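August 4, 2021

Tried the Sturkham cleaner on the rolling whiteboard. The label says it lifts old marker in 20 seconds. I gave it a good deal longer and I'm not impressed. Birdie Mbeki thinks the board is lighter than it was in November. Maybe. I'd like to see that on a board we hadn't already scrubbed with alcohol.
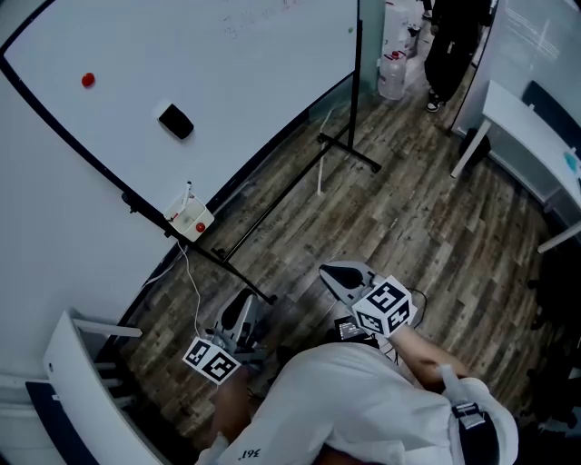
Rolling board, eraser at center, gray ghosting still along the top.

Can't read any of the leftover writing, so I suppose that's progress — or it's just old. The Kaewmanee bottle claims 95 percent removal, and I don't believe that one either. 95 percent of what?

To do: same marker, same patch, both cleaners, plain water as a control. Leave the ink on overnight first. Until then no reordering, whatever the Jundanex rep says.

2 comments · 31 shares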